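Home Explore Messages Profile

Akua Quaye
07/02/2024

Right, the kitchen in Nenside is finally getting sorted. I've lived here since September and still can't find a teaspoon.

Rule for today – if it hasn't been used since Clernthorpe, it goes. Two bags for the charity shop already!

Mum rang to ask if I'd kept the Asamoah family stew pot. Of course I've kept the stew pot. It has its own shelf.

Snacks and odds and ends next – wish me luck

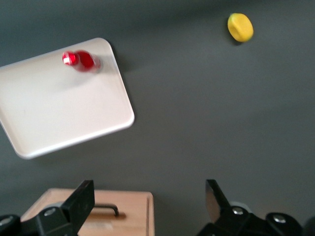
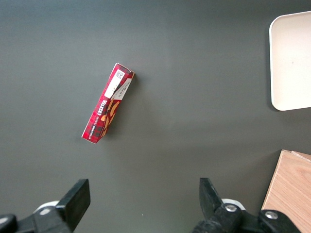
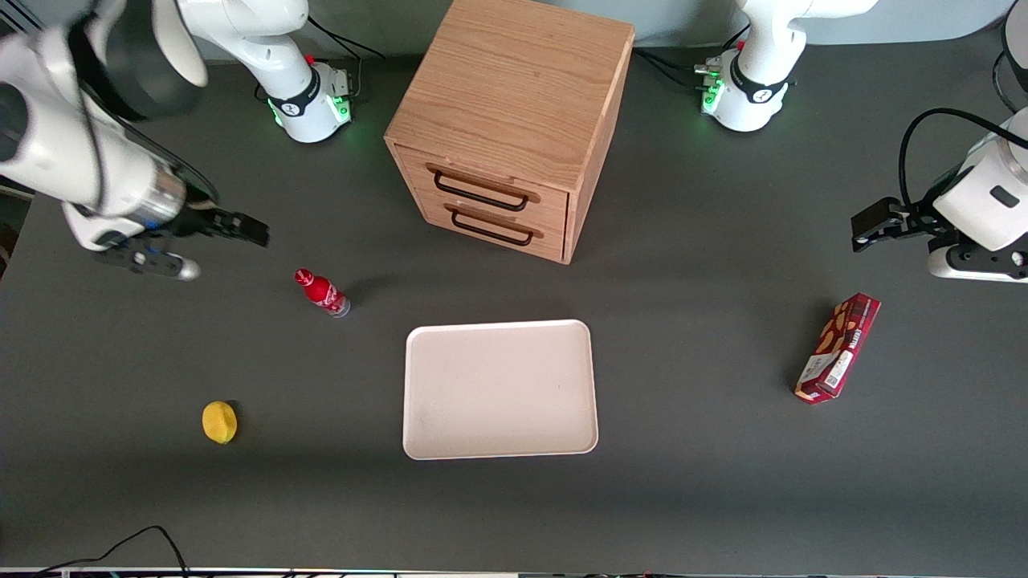

I am very bad at stopping once I start tidying. Dinner was meant to be at six and I've not even thought about it. The Walkers are staying out though – shortbread counts as tea if you have enough of it, and the lemon can go in a hot drink after.

15 replies 603 likes Share

Back to top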